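Home > Kitchen and Dining > Tables and Counters

Old butcher-block table full of little screw holes, can I fill them and still put a kettle on it?

Posted by Abena Acheampong, 10th February
361 views

Hello everybody, I've been reading this site for ages and finally have something to ask, so please forgive the length. We have a big butcher-block table in our shared workroom on Caron Street, the kind made of long strips of wood glued side by side, a nice light honey color. I love it. It came to us secondhand in September when a sewing shop closed down, and I was so pleased with the price that I didn't look too closely at the top until we had already carried it up the stairs!

The top has a scattering of small dark holes and screw marks in it. I think people had been screwing clamps or fixtures to it for years. Most of the holes are tiny, the size of a pencil point or a bit more, but a few are wide enough that crumbs go down them and stay there, and I spend far too much time with a toothpick. A couple have a dark ring around the top edge as well, and no amount of scrubbing has made any difference to those. 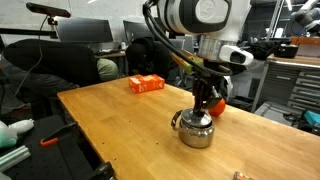

What I'd like to do is fill the holes, smooth everything down and give it a finish that can put up with real life. It's a table that gets used for everything. We make tea at it, people lean on it, somebody peels a tangerine and leaves the peel, somebody else spreads out a project and puts a bag of tools down on top. Nothing gets chopped directly on it, we have boards for that, but food does touch it now and then, so I'd want something that is all right around food once it's dry.

The other worry is the kettle. We have a small round stainless-steel one and it gets set down straight on the wood more often than I'd like to admit. I've put out a cork mat. I've put out two cork mats, in fact, and both get moved to make room for something and end up on the windowsill. So far there's one pale cloudy ring that I'm fairly sure came from the kettle, and I would love to know whether it will come out and whether there's any finish that would stop the next one.

I've never refinished anything bigger than a picture frame. I do have the use of a sander, and my brother-in-law gave me a tub of Ballisel wood filler that he had left over from his stairs. Is that the right stuff? Thank you so much in advance, you're all very kind on here and I've learned such a lot already.

Posted by orchardlane_pat

Just sand it! I did mine in an afternoon. Any filler is fine as long as it says stainable on the tub, and then a coat of mineral oil. Don't overthink it, a table that has been used looks better than a new one anyway. As for the kettle, buy a trivet that's too heavy to move.

Posted by tobinwoodshed

Hello Abena, and welcome to the posting side of the fence. What a good find! Those tables are wonderful, and there's usually a great deal of wood in them to work with, so please don't feel you've bought a problem. I looked after the benches in a school woodshop for a long time and we had screw holes by the hundred, made by every class that passed through, so I have opinions on this and I'll try to keep them in some kind of order.

Start with the pale ring, as it's the cheerful part. A cloudy white ring is nearly always moisture caught in the old finish, which means the wood underneath is probably fine and the ring will go when the finish goes. If you want it to disappear sooner, lay a dry cotton cloth over it and go over the cloth with a warm iron, no steam, for a few seconds at a time, lifting it to look. I've had rings vanish completely that way and I've had others that just sulked. Don't chase it for long. You're going to sand the top in any case.

The dark rings around the holes are a different thing. When a steel screw sits in damp wood for a while you can get a blue-black stain, and it goes down into the grain, so sanding may only follow it deeper. Wood bleach made with oxalic acid is what shifts it. Get a small packet, mix it the way the label says, wear gloves and eye protection, and dab it on the marks with an old brush once you've sanded back to bare wood. Let it sit, rinse it off well with clean water, and let the table dry for a full day. Never dry-sand the powdery residue without having rinsed it first, and wear a dust mask for all the sanding, please. If the marks only fade to a soft gray I would leave them and be happy.

Now the holes. I'd save your brother-in-law's filler for something else. I don't know the Ballisel tub in particular, but ready-mixed filler in general tends to dry a slightly different color from the wood around it, and on a pale table you'll see every dot, especially after oiling. For the pencil-point holes I would either leave them alone or use tinted hard wax, the sticks you soften and press in. Wax goes in at the very end, after the finish.

For the wider ones, the crumb-catchers, wood plugs are the way to go and they're much easier than they sound. Drill the hole out clean to the width of your plug, going down half an inch or so and making quite sure you're not going through. Put a little water-resistant wood glue in the hole, tap the plug in with the grain running the same way as the strip it sits in, and leave it overnight. Next day, trim it nearly flush with a fine saw or a sharp chisel and sand the rest. Don't use dowels if you can help it. A dowel shows its end grain on top, which drinks up oil and goes dark, and then you've swapped one dark dot for another. If you can match the wood, even better. Maple, beech and birch can all look honey-colored under an old finish, so sand a spot on the underside before you buy anything.

One thing to check before the sander goes anywhere near it: shine a flashlight down each hole and run a magnet over the top. A snapped-off screw will ruin a sanding disc in no time, and a drill bit too.

For sanding, start at 80 grit if the surface is rough, then 120, then 180. Keep the sander moving and resist the temptation to lean on one bad spot, or you'll make a dish that you'll feel with your hand for as long as you own the table. Wipe it over with a damp cloth after the 180, let the fibers stand up and dry, and give it one light pass by hand.

Then finish. Pat's mineral oil is lovely on a chopping board, and I'd use it if you were cutting on the table, but it never really sets and it won't do much against a kettle. I would go for a hardwax oil. Two thin coats, wiped back properly, with a day between. Check the can says it's suitable for food contact when fully cured, and be patient about the curing, it can take a couple of weeks even when it feels dry to the touch. The great advantage in a shared room is that you can rub a bit more into a worn patch later without stripping the lot. Varnish is tougher to begin with, but when it chips you're back at the beginning.

Please be careful with the oily rags. Lay them out flat, outdoors, until they're stiff and dry. Bunched up in a bin they can catch fire by themselves, and I've seen the scorch mark to prove it.

And I'm sorry to say no finish will make the wood safe from a kettle just off the boil. Hardwax oil will cope with a warm mug and a splash, but something that hot needs a mat under it. We had the same trouble with wandering mats and in the end I set a 12-inch square ceramic tile at one end of the bench, with felt on the bottom, and people went to it by habit. A tile that large has its own weight, and it looks like it belongs there.

Posted by Abena Acheampong

Oh, this is wonderful, thank you both! I went over with a flashlight and a magnet this evening and there is a broken screw, down one of the wide holes near the corner, so you have saved me a sanding disc and possibly a small tantrum. I would never have thought to look.

I sanded a patch underneath as well and it's very pale and close-grained, so I'm guessing maple, and I've ordered a bag of maple plugs. I'm going to try the iron on the ring tomorrow just to see. Does the broken screw have to come out, or can I plug over the top of it?

Posted by tobinwoodshed

If it's sitting well below the surface, deeper than your plug needs to go, leave it where it is and plug over it. If it's shallow, a small hollow screw extractor will cut around it and bring it out with a little core of wood, and you can plug what's left with a bigger plug. Have a practice on scrap first. The maple sounds right to me.

Posted by orchardlane_pat

Ok I'll admit the plugs sound nicer than what I did. Mine has beige dots all over it. Good luck with yours, and put up a note about how the ring comes out, I've got one too.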